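Reviews > Kitchen & Table > Coasters and Trivets

April, by the Plillport kitchen desk

I have a thing about rings on tables. The table in question is pale blond wood, and every mug, bowl and sweating glass that lands on it makes me twitch a little. I'd been getting by with folded dish towels (ugly, and they slide), so when I saw the Nondolano square wooden coasters in the Ouellet shop I bought a set of four and figured I'd write them up once I'd lived with them for a while.

It's been three weeks now. I like them a lot, with a couple of grumbles.

First, the size. They're bigger than your average drink coaster, and that's why I picked them. A mug looks a bit lost on one, but a cereal bowl sits on it just fine, and I eat most of my meals out of bowls anyway — soup, noodles, oatmeal, leftover whatever. The rounded corners are nice too. My last set had sharp ones and I caught my sleeve on them constantly!

The color is warmer than it looked on the shop page. I was expecting something that would more or less disappear into the table, and mine are a good bit more orange. I was grumpy for a day and then decided I prefer it, because I can see where the thing is when I'm carrying hot soup and not really looking.

Each one has a little black line drawing on it. They're charming, and I never see them, because the minute you put a bowl down most of the drawing is underneath it. If you're buying these for the artwork, stick to narrow glasses or hang them on the wall.

Now the finish. It takes a damp cloth well. Tomato soup came off, coffee came off, and a blob of turmeric dressing left a faint yellow patch on one of them that I've stopped noticing. Don't put them in the dishwasher. The card in the box says so, and I believe it. The underside is plain wood with no felt or cork, so they do skate a little if you shove a bowl sideways. I stuck some tiny clear dots under three of them (the fourth is my desk one) and that fixed it.

My white bowl with the brown rim on its coaster, and the bare tabletop: 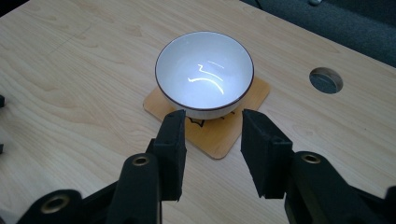
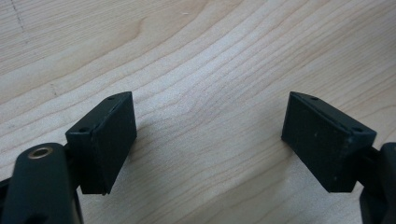
I also tried them next to the Stoltell slate ones, which I've had for ages. Slate is heavier and stays put much better, but the noise! Every time you set a bowl down it clacks, and I eat breakfast before the rest of the house is up. The wood ones are so much quieter. Slate is still what I'd grab for a pan straight off the stove, though. I wouldn't trust the Nondolano set with that, and the card says bowls and mugs only.

Order number 1574, if anyone at Ouellet is reading — the box came with one corner crushed, but the coasters were fine. I'd buy them again, and I'm hoping they bring out a long one for serving dishes.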